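Cardboard: what to keep, what to flatten and what to stop believing

Every list of household tips tells you to save your boxes. They will come in for moving house, for posting presents, for the children's craft projects, for mulch. I followed that advice for years and ended up with a cupboard I couldn't shut. So I am suspicious of it, and of most of the clever folding tricks that go with it.

The worst offender is the numbered inventory. Estela Benítez swears by it and showed me her list, which had got as far as 80 entries, each with three measurements in pencil. I asked when she had last looked something up in it. She changed the subject. If you run a small shop from the spare room, fine. For the rest of us it's another job.

Then there are the gadgets. Pritometti sell a scoring wheel for cutting boxes down to size, and it does make a neat crease, but so does the back of a butter knife against a ruler. The Praltley box sizer is the same idea with a bigger handle. I've tried both and gone back to the knife.

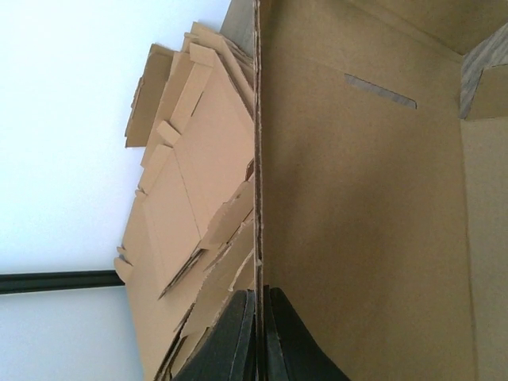
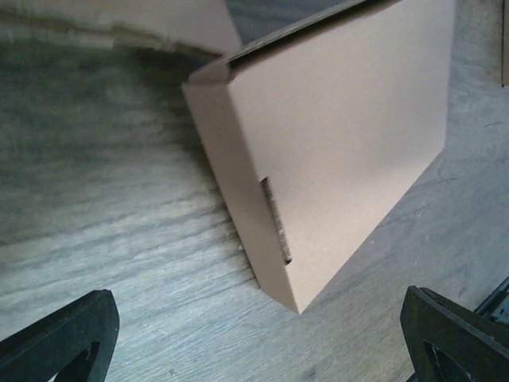
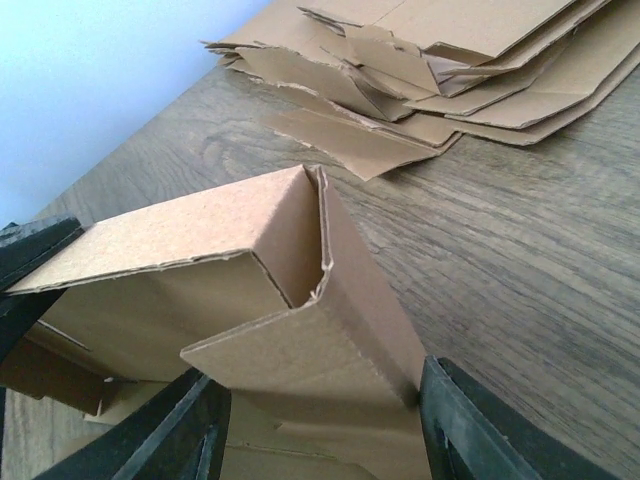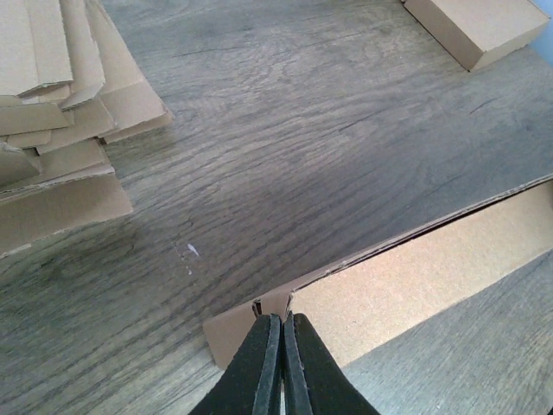 Plain brown board, and plenty of it.

Flattening is the one piece of advice I don't quarrel with, although it is oversold. People talk as though a flattened box takes up no room at all. Stack up enough of them and look at the last picture: sheets at all angles, edges stepping out like a badly dealt hand of cards, and the bottom sheet sticking out where a foot will find it. The tall heap in the first one is what happens when torn scraps are allowed in with the good panels. Scraps never lie flat and they stop anything else from doing so. Pull them out and put them in the recycling, however small a job they might do one day.

What I would keep is very little. Two or three sizes you really use, and only boxes with sound corners. Run a thumb down each fold before you decide. If the outer paper has split and the layers are coming apart, as on the folded flap in the third picture, that box has done its work. You'll be told that parcel tape puts it right. It holds the flap shut, I grant you, but I wouldn't put plates in it.

Boxes with slot handles get kept long after they should be, and I am as guilty as anyone. Before lifting one by the slots, feel along the top edge of each for a crease or a soft patch, and put a hand underneath if it's holding books. Tùng Cao, who has moved house more often than I have, ignores the handles altogether and carries everything from the bottom.

Storing the flat ones upright is supposed to be the answer. It works if they are wedged between two solid things. Leaned against a wall on their own they slide, usually in the evening when you have just sat down. I tie mine in a bundle with string, biggest on the outside, and when the string won't go round any more I throw some out – no sorting and no list.

As for damp garages, I have heard that cardboard is fine out there if you raise it on bricks. I tried it one August and by winter the lot had gone limp. Indoors or not at all.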